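Moving a small wallet off Girano before the fee change

Girano announced in May that withdrawals under 100 Ovura would move to a flat fee. I had 800 sitting there in two sub-accounts and had been putting off the move for most of a year. The change made the decision for me. These are my notes on the transfer, mainly so I can repeat it with the other coins.

Some background on Ovura for anyone who arrived here from a search. It is a proof-of-work coin with a UTXO model, so a balance is a pile of separate outputs and a transaction spends whole outputs and returns change. The size of a transaction in bytes depends on how many outputs it spends. The fee is set per byte. A wallet that has received many small payments costs more to empty than one that received a single large payment of the same value.

Mine was the first kind. The desktop wallet had been collecting mining payouts for a long time, and when I opened the coin control tab it listed a little over 300 inputs, most of them tiny. I had planned to send the Girano balance straight to the same wallet and leave it there. With that many inputs already in place it seemed better to start a new wallet and consolidate the old one into it while fees were low.

The order I settled on:

Create the new wallet offline and write down the seed.
Restore it from the written seed on a second machine and compare the first receiving address.
Send a small test amount from Girano.
Send the rest from Girano.
Consolidate the old wallet in batches.

The restore step is the slow one and I nearly skipped it. The first attempt produced a different address. The seed was fine. Flernport, the desktop wallet I use, changed its default derivation path between versions, and the second machine was still on the older release. Under "Advanced" there is a field for the path, and once I entered the same value on both machines the addresses matched. I now write the derivation path on the same sheet as the seed, along with the wallet version. It takes one more line of pencil.

The paper sheet goes in one location and a metal copy in another. I don't keep a photograph or a text file of either. I know people who split the seed into parts, but the schemes I have looked at make recovery harder for whoever has to do it later, and that person may not be me.
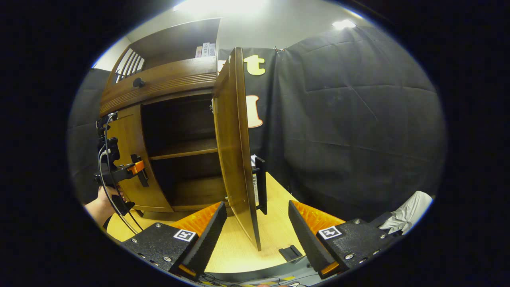
Cabinet with the right door open.

The test withdrawal took four minutes to leave Girano and needed 30 confirmations before I treated it as settled. The second withdrawal was held for review, with no message beyond "processing." It cleared at 2:40 in the morning. I had checked the address against the one on the offline machine, all characters, before submitting either of them. Comparing only the first and last few characters is not enough, as address-swapping malware can match those.

Consolidation was less smooth. Flernport will let you select every input at once, but it then fails with a size error that doesn't mention size. The text is "transaction rejected (code 64)." The cause is the standard limit on transaction weight. I split the inputs into batches, let each batch confirm, and sent the next. The fee rate sat at the minimum the whole time. If you do this, turn off automatic input selection first, or the wallet will mix the change from one batch into the next.

One privacy note. Consolidating ties all of those old addresses together on the chain, permanently. For mining payouts from a single pool I don't mind. I would not do it with outputs from different sources, and I kept the Girano withdrawals on their own address for that reason.

For the tax records I exported the CSV from Girano before closing the sub-accounts. The export stops at 2,000 rows and gives no warning, so set the date range by quarter and join the files afterward. The timestamps are in UTC and the column header says "local." I fixed this with a spreadsheet formula and kept the original files untouched in the same folder.

Still to do: the old wallet has a few inputs below the dust limit, which cost more to spend than they are worth, and I have frozen them in coin control. The Litecoin balance is next.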